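Textile Sorting Rules Take Effect in December

Wednesday, September 9, 2026

Clothing collectors that handle more than 1,000 kilograms a week will have to separate cotton from blended fabrics starting in December, under rules published this week by the Skurka district waste office. Until now, collectors only had to keep wet or oily items out of the stream.

The change affects T-shirts most. They are the largest single category at the Lenon sorting hall, which handled 563 tons of used clothing last year. Of that, 63 percent was resold or exported, and the remainder went to wiping cloths, insulation fill or disposal.
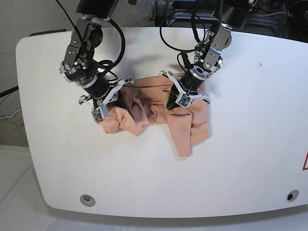
What collectors must do

Each garment has to be assigned to one of two streams before baling. The care label is accepted as proof of fiber content. Garments with no readable label go to the blended stream unless the site has a fiber scanner. Prints, zippers and buttons do not affect the stream, but bales with more than 30 percent trimmed pieces must be tagged.

Items are graded after separation. A shirt is laid out and checked for holes, collar wear and stains, front and back. Sleeve hems and side seams count as wear points under the new grading sheet — a split seam moves the item down one grade.

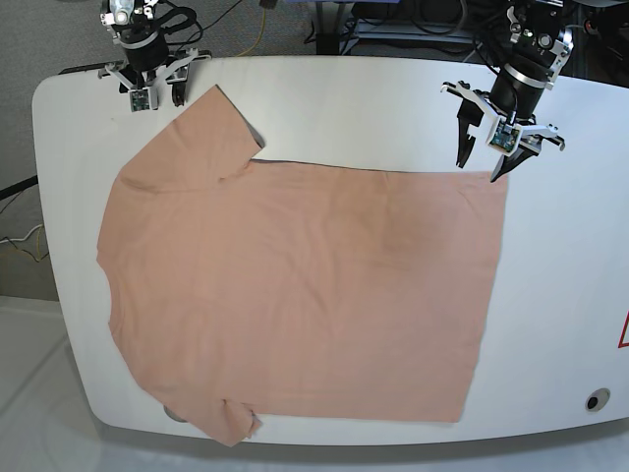
Costs and timing

Nathalie Declercq, who manages intake at the hauling firm Vandenberghe, expects sorting to take longer per bale at first. "The label check is quick when there is a label," she said. "Older cotton shirts often have it cut out, and those will be downgraded on paper even when the fabric is fine."

The waste office will accept scanner readings from any calibrated unit.

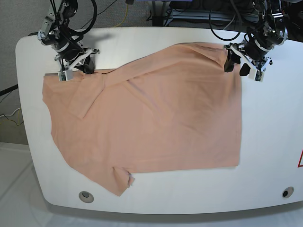

Readings must be kept for one year and matched to the bale number. Smaller collectors, including the Jitska thrift stores, are exempt but may join the scheme by written notice. Cotton bales from registered sites will be charged at the lower gate rate.

Related items
Gate rates for mixed textiles unchanged
How bale tags are read at Lenon
Shoe collection moves to separate bins

Last updated: 30 minutes ago

Contact the newsroom | Copyright 2026 | Back to top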